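Home | Issues | Authors | Submit | Search

8 min read

3.2 Floor surfaces and noise in shared rooms

Hard floors came up more than any other complaint in the Clorkness interviews. Tile mostly. Tenants liked it for cleaning and disliked it for nearly everything else – chair legs, dropped keys, the neighbor's heels at 5 in the morning. We had expected traffic noise to lead. It did not, not even in the units facing the bus depot.

The survey went to around 4000 households in the Hoxha and Skomby blocks. Hoxha was tiled throughout when it was built. Skomby has carpet in the bedrooms and tile in the kitchen and play areas, so the two make a fair if not perfect pair. Rent levels are close. Building age is not, and we come back to that in the limits section.

Replies from Hoxha used words like "sharp" and "clatter". Skomby replies talked about voices and TV sets insted. Same walls, same ceiling height, different floor.

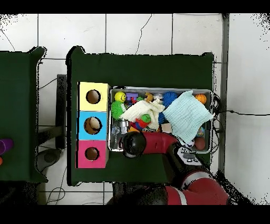
Hoxha

Figure 2. White floor tile with gray grout and a few thin cracks, under two dark green tables.

Cracks matter less for noise than people think. Tenants often blamed them, and several wrote that the sound "comes up through" a broken tile. We found no link between reported cracks and reported noise once floor level was taken into account. Top floor tenants complained least, cracked or not. Grout width we did not test.

Rugs helped, going by the replies. Felt pads under chairs helped too but fell off, and people gave up on them by May. The Skimico underlay was tried in one stairwell only, so no claim here. Cost was the usual reason for not going further – that and the lease, wich bars tenants from gluing anything down.

Night noise is treated apart, in section 5.

We use cookies to remember your settings. Accept | Manage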